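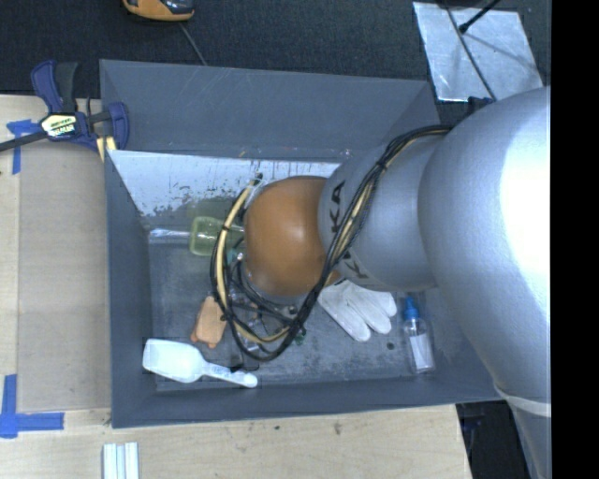 Bin-picking cell, Wurnitham: cable fault gallery

This page collects the picture record for the gripper cable fault on the Wurnitham bin-picking cell. It is meant for anyone running a similar arm over a shallow bin, and for the Grevusel maintenance desk, who asked for the notes in one place. Fault number 357 in the cell log.

Summary of the fault

The cell stopped in October during an unattended overnight run. The controller reported loss of the gripper position signal at cycle 3177, with the arm low over the bin. The gripper held its last commanded position and the arm came to a protective stop. No one was inside the guarded area and no one was hurt.

The first restart cleared the message. The signal dropped out again 200 cycles later, in much the same wrist position, and the cell was then locked off.

Cause

One conductor in the gripper signal cable had broken inside its sheath, close to the wrist. The outside of the cable showed only light rubbing. Continuity was good with the wrist straight and failed when the last joint was turned towards the end of its travel, which explains why the fault cleared itself on restart.

Two things led to it. The cable had been given enough slack for the full turn of the wrist, but the slack was not held anywhere below the last tie point. The picking program also allowed the wrist to turn either way to reach the same grasp, so the cable could wind up over several picks before it was unwound.

Notes on the picture

KUKA arm with the wrist down in the grey bin, gripper just above the floor. The cables loop past the orange-brown end cap and on into the bin.
Load in the bin: mixed light items, among them a white scoop, a cloth glove and a small dropper bottle with a blue cap. A bar clamp holds the rim to the table.

Changes made

Signal cable replaced with a high-flex type from Alexiou. Wrist travel limited in software, with a forced unwind after every 3 picks. Loss of the position signal now blocks automatic restart – it must be cleared at the panel, after a look at the cable.

Still open

The Grumov cable guide has been ordered but not fitted. Until it is, the cell runs at reduced speed and only with an operator present. Check the sheath by hand at the start of each shift, with the arm locked off.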